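Luggage storage and packing: frequently asked questions

How long can I leave a bag with Trastum?
Up to 12 months. Bags left past that date are moved to our Drevow depot, and a transfer fee applies.

Can I store a hard-shell suitcase?
Yes, at any size we list. Ribbed and smooth shells are both fine. We store cases on their side, so fasten anything inside that could shift.

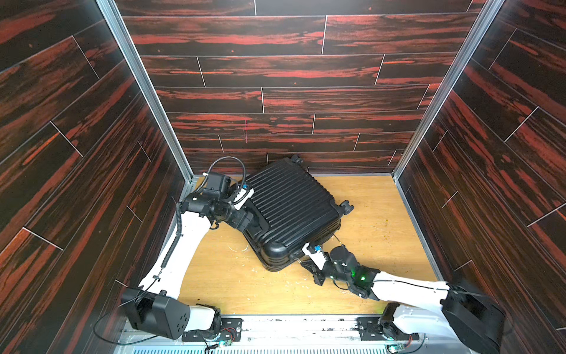 Locks may stay on. Please send us the code only if you have booked the packing service as well.

Do you take soft bags?
We do, at the same monthly rate. Straps should be tucked in or taken off.

How should I get a bag ready?
Empty every pocket, including the small ones inside the lid. Shake out crumbs and wipe the shell or fabric with a damp cloth. Let it dry open overnight – a closed bag holds moisture for a long time.
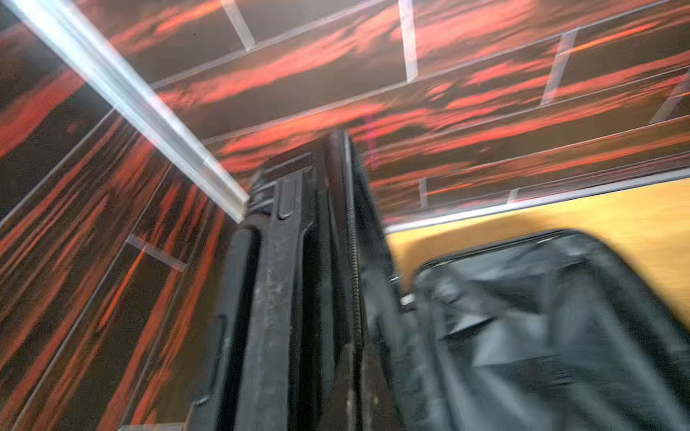
Zippers need a quick check before storage. Run the slider from one end to the other and brush out any grit. A coil zipper, like the one on the black bag, can be cleaned with an old toothbrush. Leave the lining as it is. Creases in it don't matter to us.

What does it cost if my bag is damaged?
Nothing. Each bag is covered up to $1,000. Send your claim with form 251 before you throw the bag away.

Last updated April 3, 2025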